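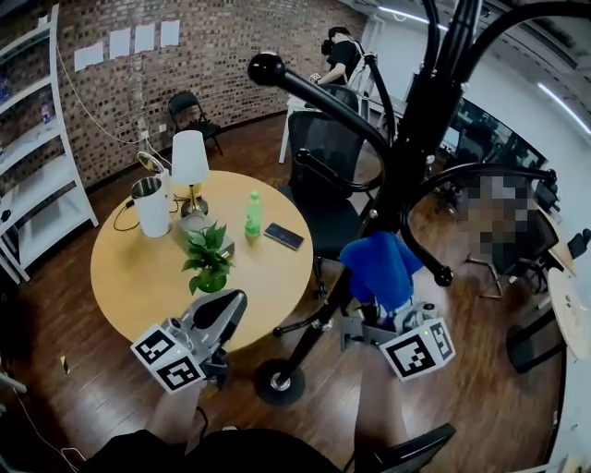

Call for participants: help us compare hand-held grippers

Are you patient, reasonably handy, and curious about how robots learn to do the small jobs most of us do without thinking? We would love to have you with us for an afternoon or two this May. The grippers group at Drenen is looking for 63 people to try out two designs of hand-held gripper, and you don't need to know the first thing about robotics to take part.

You will work with a pair of grippers, one in each hand, and use them for ordinary household tasks: hanging a cloth on a coat rack and taking it down again, moving a bottle from one side of a table to the other, picking up a phone, shifting a potted plant without losing any leaves (we have become quite fond of the plant). Some of these are easy from the first minute. Others, the cloth in particular, take a bit of getting used to, and those are the ones we learn the most from.

The two designs are called Kavham and Nendent. Kavham has the stiffer fingers and the shorter trigger; Nendent is softer at the tips and opens wider. Our own team is split on which is better, and we have argued about it over a great many lunches, so it is high time we asked some people who haven't already made up their minds. Everyone tries both, in an order drawn on the day.

What a visit looks like

A visit lasts two and a half hours. Abrehet Ambaye will meet you at the front desk and go through the consent form with you. After that come 11 short tasks with the first pair, a good long break with coffee and something to eat, and the same 11 tasks with the second pair. You will also wear a light head-mounted camera while you work. At the end we ask you to fill out a questionnaire on comfort, grip and how tired your hands feel – please be blunt, we can take it! Visits start at 9:30 a.m. or 1:30 p.m.

Who can take part

– You are 18 or older and can stand for up to 60 minutes at a time, with breaks whenever you ask for them.
– You can squeeze a trigger comfortably with both hands. Left-handed people are very welcome, and we have had far too few of them so far.
– You have not worked on either gripper design.
– Glasses are fine. If you have had a hand or wrist injury in the past year, write to us first and we can talk it over.

What you get

You will receive a $60 gift card for each completed visit, and we cover parking or your bus fare. Should you need to stop early, you keep the full amount.

What happens to the recordings

We keep video from the cameras and the motion of the grippers, stored under a number instead of your name. Faces are blurred before anyone outside the study team works with the footage. You can ask us to delete your recordings at any time before the comparison is published.

How to sign up

Send a short note to Tove Ladefoged at the Drenen study desk with your first name, which hand you write with, and whether mornings or afternoons suit you better. She answers everyone, usually within a couple of days. Questions about the grippers themselves can go to Caroline Ondieki, who is always happy to talk about finger pads at some length.

The study room is on the ground floor of the Eskildsen building and has step-free access from the parking lot.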